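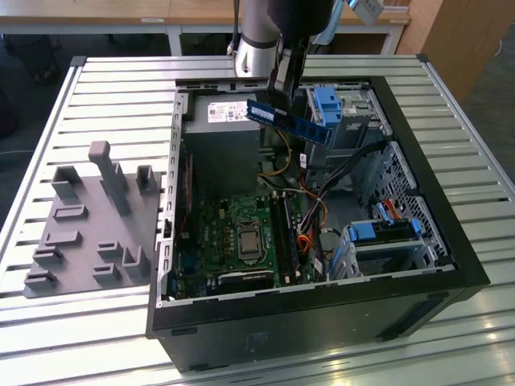 Gritarport is very happy to announce that Zatex, our kit for handling desktop memory with a robot arm, goes on general sale today, Monday, January 29, 2024, to repair shops, refurbishers, and technical colleges. It has been a long road to get to this point, and we are grateful to everyone who wrote in, called, or lent us a worn-out office computer along the way. Zatex is made for the everyday work of putting memory modules into desktop machines and taking them out again, with the computer lying on its side on the bench, the panel off, and the arm coming down into the case from above. A gray 3D-printed plate sits next to the tower, with raised posts and slotted holders standing on it, and the two-finger gripper takes the module by its upper edge. If you have ever changed the memory in your own computer at the kitchen table, you already understand most of what the kit is there to do.

The idea came from people who refurbish computers for a living. Desktop towers come back from offices and schools in every sort of condition, and somebody has to open each one and sort out the memory before anything else can happen. It is fiddly work at close quarters, with cables looping every which way, and after a full shift of it your fingertips know all about it. Our customers kept asking us whether the arm they already owned could take on a share of that job, and for a good while our answer was a polite "not yet." We are pleased to be able to give them a better one.

"I spent a good part of my first years in this business leaning over open towers, so I have a soft spot for this one," said Haiyan Yin, product lead for Zatex at Gritarport. "You learn that no two cases are wired quite alike, even when they came out of the same office on the same day. We wanted a kit that a bench technician could set up in an afternoon and then adjust to suit the machines that really come through the door, and I think we have made something that people will enjoy using – I know I do."

Zatex is sold as a complete kit for shops that already have an arm of their own. In the box, buyers will find:

The two-finger gripper, with a spare set of fingertips
A small camera that mounts at the wrist
The Cheng fixture plate, with its posts and slotted holders
The Zatex teaching software, with a one-year license
A printed setup guide, with large drawings and plain wording
Cables, mounting screws, and the hex keys to go with them

The Cheng plate deserves a word of its own. It gives each module a fixed place to wait beside the computer, so the arm starts from the same spot every time, and the holders can be moved when the layout of the bench changes. The print files are included with every kit, and customers are welcome to change them as they please. Several early users have already sent us their own versions, and we hope to share some of those on our download page with their permission.
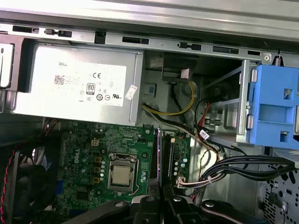
Gritarport Bench Automation Team

The wrist camera is there for a simple reason: once the gripper is down inside a case, a person standing at the bench has a hard time seeing past it. With the camera looking down along the fingers, the operator can follow the memory slots on the screen while teaching a move, and can see where the power cables arc down toward the board before bringing the arm any closer. The software lets you step through a move slowly, stop wherever you like, nudge the position, and save it under whatever name makes sense to you. There is no programming language to learn, although the people who like to write their own routines will find that door open as well.

We do ask that a trained person stay with the arm whenever it is working. Zatex is meant as a helper at the bench, and the setup guide spends its first chapter on safe working distances, static protection, and making sure that every computer is unplugged before the case comes off. Seating a module fully takes a firm, even push, and the guide explains how to set the force limit and how to check the latches by hand afterward. Please read that part twice!

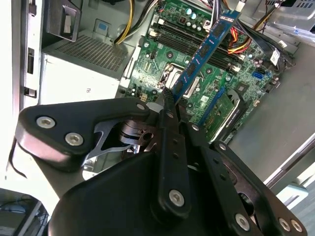
Before today's launch, the kit was given a 14-week trial at Jastidwood, a refurbishing company that prepares used desktops for schools and community groups. Jastidwood set up three benches for the purpose and had 29 of its staff work with the kit at one time or another, including some who had never been near a robot arm. Their notes shaped a good many of the changes in the version now on sale, among them the shape of the spare fingertips, a larger stop button on the teaching screen, and a much better chapter on cable tidying.

"We were cautious going in, and I don't mind saying so," said Jianhua Lu, workshop manager at Jastidwood. "Our people are quick and careful with their hands, and I wasn't sure what a kit like this would add. What won me over was how easy it was to go back and change something. One of our newer technicians retaught a whole pick move before lunch because she didn't care for the angle, and hers was the one we kept. I would still like a longer camera cable, and I have told Haiyan that more than once."

The longer cable is on its way and is expected in August, together with an update to the software that will let shops copy their saved moves from one bench to another. Both will be sent free of charge to everyone who buys the kit before then.

Zatex can be ordered from today through the Gritarport sales desk. Every order comes with a setup call of up to 60 minutes with a member of our team, and colleges may ask for the teaching edition, which has additional worksheets for classroom use. Pricing depends on the arm you already have and the mounting it needs, so please have the model name handy when you get in touch.

About Gritarport
Gritarport makes grippers, fixtures, and easy-to-use software for small workshops that repair and refurbish electronics. The company looks after its customers by phone and email, and is always glad to hear from shops that want to try something new.

Press contact
Bench Automation Team, Gritarport
Product samples, interviews, and demonstration visits are available to the press on request.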